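Setting up the two-hand tabletop cell for plate and bun runs

Written for whoever has the Thursday shift at Kadgate. I do this the same way every time, takes me 48 minutes if nothing is broken. Maarten Groen wrote the old version, his is for the single-arm cell, don't mix them up. Joint limits are different.

What you need

Hex keys, the long ones
Lint-free cloths, alcohol
Spare cable ties, the reusable kind
Torque driver set for the wrist bolts
One flat plate, one bun (see further down for what kind)
The Verbeke box with its key — key hangs behind the door

Before power

E-stop in. Both of them. The one under the table gets kicked out by people's knees so check with your hand.

Walk the cable on each arm from wrist to base. You want enough slack at the wrist that the hand can roll all the way over without pulling, and not so much that it makes a loop you could catch on the table corner. On the left arm it runs down the outside of the forearm. Keep it there. Last month someone re-tied it on the inside and it rubbed through the jacket in 2 days.

Grab the forearm cover and twist gently. Shouldn't rotate. If it does, the two screws at the elbow end have backed off again, tighten and put a dot of threadlocker on. Blue, never red.

Wipe the table. Alcohol, then dry cloth. Glaze and crumbs from the last run will mess with the contact zeroing, and a sugary fingertip reads high all afternoon.

Power up

1. Box on, wait for the fan to drop.
2. Left arm first, then right. If you do it the other way around the right one takes the left one's address and you get to start over.
3. E-stops out.
4. Open Nasent, load the profile called bun_plate_v3. Not v3b. v3b has the old table height in it.
5. Let both arms go to park. Stay out of the way, they come up faster than you expect.

If an arm stops halfway to park with a limit warning, don't clear it and retry. Power down, move it by hand towards the middle of its range, try again. Three clears in a row locks the joint and then you need the service login.

Wrist check

Do this with the drives off at the wrist only (Nasent, Service, Release Wrist). Hold the hand, not the fingers. Rock it side to side. Any click at all means the wrist bolts. Take them up in a cross pattern, a little each, then again. Don't go straight to full torque on the first one, the ring seats crooked and you'll be chasing a tilt error the rest of the day.

Wrist drives back on. Wait for the beep.

Zeroing the fingers

Hands open, nothing touching anything. Hit Zero All. You want every finger under 80 counts afterwards. Over that, wipe the finger and redo. Still over, look for something stuck in the joint. Crumbs mostly. A soft brush gets them out, no compressed air please, it just blows them deeper in.

Then press each fingertip with your own finger one at a time and watch the bars move in Nasent. Bar should go over 500 with a firm press and drop right back. A bar that comes back slow is a tired pad. Note which one in the log and carry on, it's fine for a day. A bar that doesn't come back at all is not fine, swap the finger.

Check the thumb twice. Its connector is the one that works loose.

Laying out the props

Plate goes on the left arm's side, bun goes on the right arm's side, with a wide stretch of bare table between. You need the room. The first thing everybody does is put them close together so it looks easier, and then the hands meet in the middle and fault out.

Left hand comes in nearly upright next to the plate rim, palm towards the plate. Right hand stays low and open by the bun. Jog them there slow, speed slider at the bottom, one arm at a time. Stop short and do the last bit in single steps.

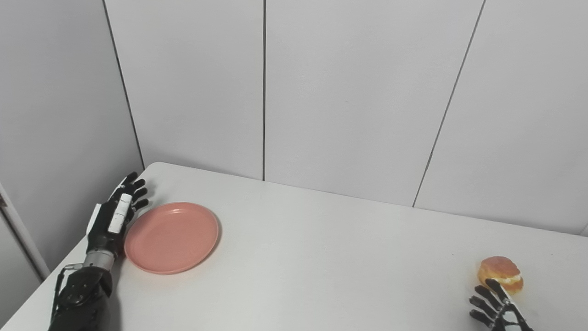

Start pose: left hand up beside the plate, right hand open at the bun.

Look from the side as well, not just at the screen. On screen the fingertips can look like they're touching the plate when there's still a gap. You want a gap. Slide a sheet of paper between finger and rim, if it drags then back off a step.

Same on the bun side. If a finger is leaning on the bun when you save the pose, the run starts with a contact already counted and the first grasp gets skipped.

About the bun. Fresh is too soft, the hand goes straight through to the cream. Leave it out of the bag for a bit first. We've used the rubber Plukero one for setup and it's OK for checking reach, but the grip numbers you get from it are no use for the real thing. So: rubber for a dry run, real one for saving grip.

Saving the pose

Both hands in place, hands off the table, Save Start Pose. Wait for the green text. Don't walk away before it turns green, it writes the left arm first and if you close the lid you end up with half a pose and no warning.

Run it once at low speed with your hand on the e-stop. Watch for:

Left fingers catching the rim on the way down — start pose too low, raise one step and resave
Plate sliding before the fingers close — table is greasy, wipe it again
Right hand closing on air — bun moved, or you saved with the rubber one
Either hand shaking when it holds still — go back to the wrist check, almost always the bolts

Clean low speed run, then one at normal speed. Then you're good.

End of shift

Props off first. Park both arms. Wipe fingers while they are still powered and open, its much easier than prying them apart later. Cream gets into the knuckle joints, use the brush there and a barely damp cloth, no dripping.

E-stops in, box off, key back behind the door. Write the zero counts in the log even when they're good. Especially the thumb.

Spare fingers are in the second drawer, left and right are in seperate bags. They look the same. They don't fit the same.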